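Can a Machine Do the Laundry Pile Yet? Project Report, Group 5
Leena Heiskanen, Applied Automation module

1. Background

In our first meeting we asked which household chore people would most like to give away. Folding clothes was the answer of almost everybody in the class. Washing is already done by a machine, and drying also, but between the dryer and the wardrobe there is still a pair of human hands. Our question was simple: how far is a two-finger gripper from doing this last part?

We worked in the teaching laboratory at Giltcombe, on Monday afternoons, with an arm that was already installed there. The control software, Brarnar, was written by an earlier group, and we changed only the grasping part.

2. Method

A cloth is difficult for a machine because it has no fixed shape. A cup looks like a cup from every side, but a shirt can lie in a thousand ways. For this reason we did not try to fold from a pile. Each trial started with one garment spread on a light surface, and the task was divided into three steps: find an edge, take hold of it, and carry it over to the other side.

We made 301 trials with 21 garments. A trial was counted as good only if all three steps were finished without help from a person.

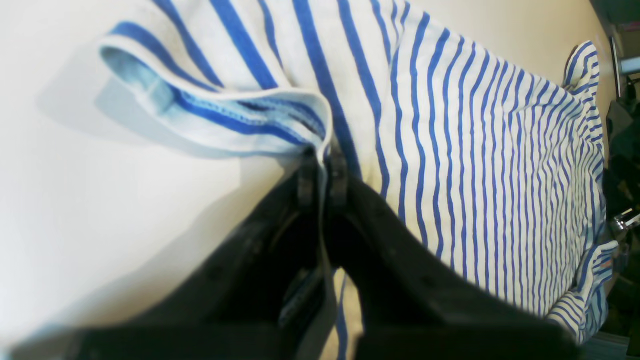
Figure 1. Gripper holding the folded edge of a striped top, with the stitched seam beside the fingertips.

The second step gave us the most trouble. If the fingers close too high, they catch only air. If they come too low, they push against the surface and the arm stops for safety. We also had to decide how much cloth to take. A small pinch slips easily, and a large one pulls the whole garment out of its place.

3. Results

Towels and pillowcases were the easiest items. Of the remaining garments, 7 were never folded completely in any trial, and most of these were thin knitted tops whose edges rolled up during the movement. Stripes were helpful for us when we watched the recordings, as a bent line shows quickly where the fabric has turned. The program itself did not use them.

Speed is another matter. A person in our group folded a T-shirt while the arm was still choosing its first edge – and she was also talking on the phone.

4. Discussion

Kudberg (our course book) says that a chore is automated only when one can leave the room. By this measure we are not there. We stood next to the stop button in every trial, and we smoothed the clothes by hand before each start. In a shop, where the same shirt is folded all day, the result could be better, but we have not tested this.

The next group could try Cheung's method, in which the cloth is lifted and hung before the fold is planned. It needs a second arm, and the laboratory has only one at present.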